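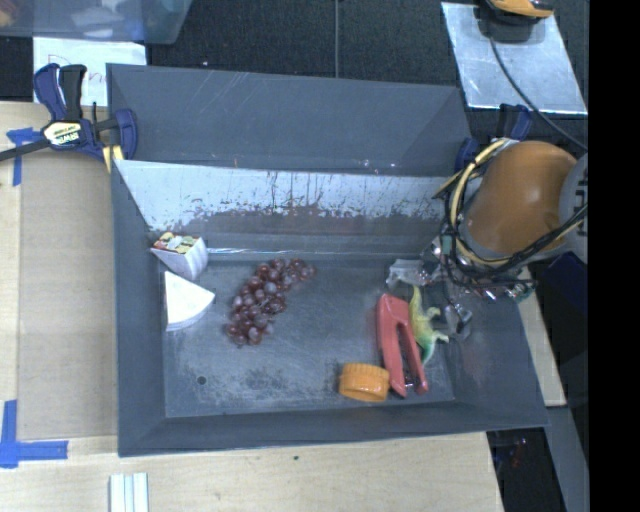

A gray bin with a few loose things in it, on a pale table.

I have watched home renovation shows for most of my adult life, usually with a blanket and a bowl of something salty, and I love them dearly, which is why I feel I've earned the right to grumble a little. They have gotten so fast! Take the last season of Gotomitz, where Horațiu Pascu fixes up a farmhouse with his brother-in-law. Seven rooms, and the kitchen was finished before I'd poured my tea. I wanted to see them argue over the tiles (you just know they argued).

The old Dukance, bless it, gave one staircase two whole episodes. Darius Bucur would sand a step, stop, run his hand along it and sand it again, and my mother and I would sit there perfectly happy. Nothing was revealed, and there was no countdown or crying on the lawn.

I'd trade three big reveals for one slow afternoon like that. They're rerunning it in December, I hear, and I've already told my family not to call during it.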